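The Table That Holds Everything
Why the busiest surface in the house deserves a good cloth, a soft towel and a little patience

Corkier, 2025-08-19

My grandmother's lace tablecloth came to me in March, folded into a square so tight that it took a whole weekend on the table before the creases gave up. I had plans for it. There would be a bowl of fruit, perhaps some flowers, and plenty of bare lace to look at. You can guess how long that lasted!

A dining table in a lived-in house is where the day gets put down. Keys land on it, and mail, and the water bottle that was supposed to go in somebody's bag. I used to clear mine every evening with a good deal of sighing, and then I visited a friend's apartment in Damon, above the old Kaczmarczyk bakery, and saw a table as crowded as mine and a family perfectly happy around it. We drank tea and moved things over when we needed an elbow's worth of room. I came home and stopped sighing (mostly).

What I do now takes some 2 minutes, and it begins with a hand towel. I like a plush one, pink if I can get it, because a bit of color on lace cheers me up.

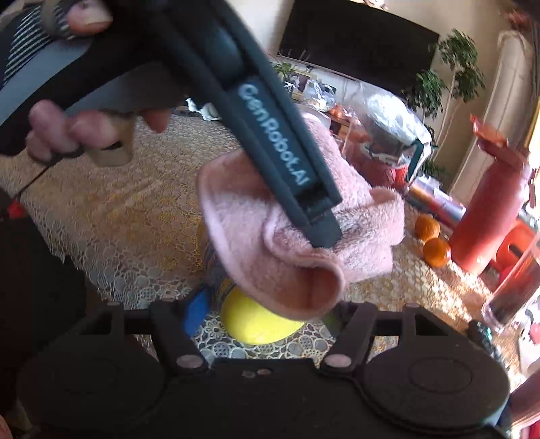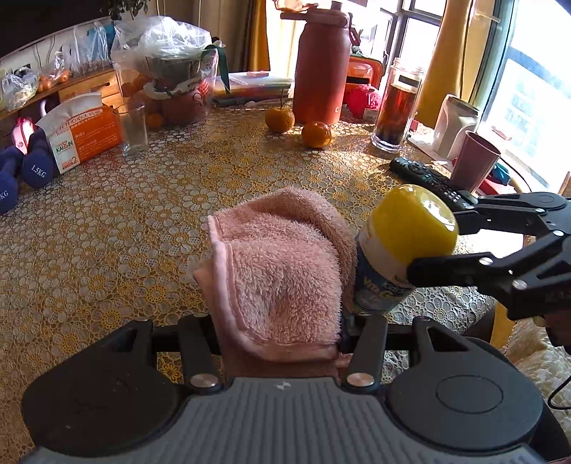

A pink towel, a red water bottle and a lace cloth make good company.

The towel goes over the crumbs first, then gets shaken out at the back door and folded in half, then in half again, with the hems lined up. Small things get gathered after that - fruit together, bottles together, the remote back to the sofa where it will stay for maybe an hour. I don't chase the last pen. Lace forgives a great deal, with all those flowers and circles for the eye to wander over.

Priscilla at the Clerkavance linen shop disagrees with me about the towel and would have me keep terry cloth well away from lace, saying that the loops catch on the threads and that a flat cotton cloth does the job more kindly. She may be right, and on a bare heirloom I would listen to her. A clear plastic cover over the top settles the argument nicely, though, and it lets you pour tea without holding your breath.

I paid a little extra for a thicker cover, and it has already been through two birthdays and a jam jar. Lift it now and then to let the cloth air, and wipe both sides before it goes back down.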